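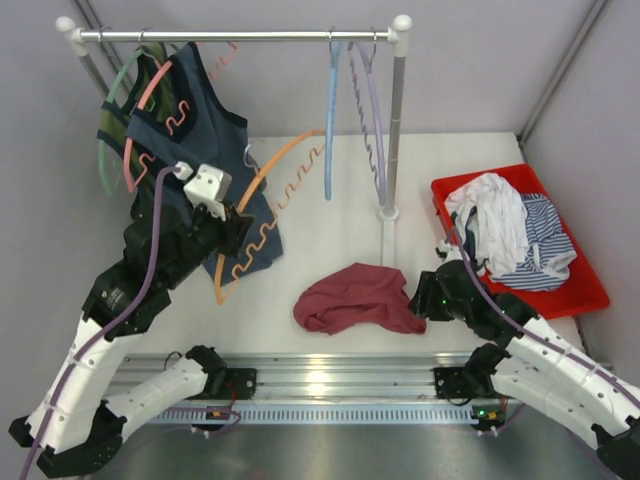 Vol. 9, No. 2

Zulema Quiroga is an American public relations consultant and former press secretary. She is best known for her work as communications director for Barrett Ambrose during his two terms as mayor of Westora. She is the founder of Trustine, a communications firm based in the same city.

Early life and education

Quiroga was born in April in the river town of Chamoun, where her father ran a print shop. She wrote for her high school paper and later studied journalism at Mikular College. She left the college newspaper in her final year after a dispute with its editor, Zlatko Papadopoulos, over a story on student housing. The two later worked together at Trustine.

Career

Quiroga began as a reporter covering city hall and the county courts. She joined the Ambrose campaign as a deputy press aide and became communications director shortly after the election. In that job she wrote most of the mayor's speeches and started a weekly open briefing for local reporters. She resigned during his second term, a few months before the transit strike.

She opened Trustine with Rima Smadi, a former radio producer. The firm has handled press work for hospitals, school districts and about 300 small businesses. Hamidreza Farahani replaced Smadi as managing partner.

Personal life

Quiroga is married and has two children. She rarely gives interviews and does not keep public social media accounts.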